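3.2 Gripper maintenance and fingertip alignment

Each hand-held unit consists of two mirrored arms driven by a common trigger through a four-pivot linkage. The fingertip pads are bonded to carrier plates at the end of each arm, and the camera sits behind the linkage so that both pads stay in view over the full stroke. Units are used in pairs, one per hand. In the cloth sessions the operator works on garments laid out on a bed, and the pads have to close squarely on thin fabric without pinching the sheet underneath.

Wear was concentrated at the pivots. As the bores open up, the two pads no longer meet in parallel; the tips touch first and leave a wedge at the base, and single-layer fabric slips through it. We therefore fixed a service interval of 200 recorded episodes per unit. At each service Seidu Arthur removed the outer plates, cleaned lint from the recesses, replaced the bushings if radial play could be felt by hand, and retightened the pivot screws in the order inner left, inner right, outer left, outer right. Thread locker was applied to the outer pair only, as the inner pair must come out for pad changes.

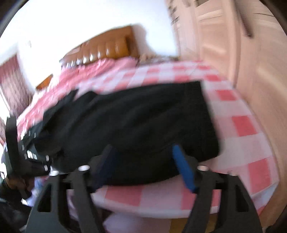 Figure 4. Hand-held gripper above a black garment on a checkered sheet, seen from the gripper camera. A second unit is at the left.

Pad alignment was checked after every service and after any drop. A strip of paper was gripped at the tip and again at the base of the pads, and pulled out by hand. If the two pulls differed noticeably, the carrier plate was shimmed on the looser side and the check repeated. Units that still failed after 2 shims were returned to the bench - in practice this meant a worn linkage bar, and the bar was replaced as a whole.

Camera pose was treated separately. Removing the outer plates does not disturb the camera mount, but the mount screws were found to loosen in unit 7 during the February sessions, and the resulting tilt shifted the pads in the image. After that, a reference frame with the gripper fully closed was stored at the start of each session and compared with the one taken at calibration. Episodes recorded between a failed comparison and the last passed one were excluded from training. After exclusions, 3131 episodes remained in the Graden set.

Lens cleaning was done dry, with the trigger released.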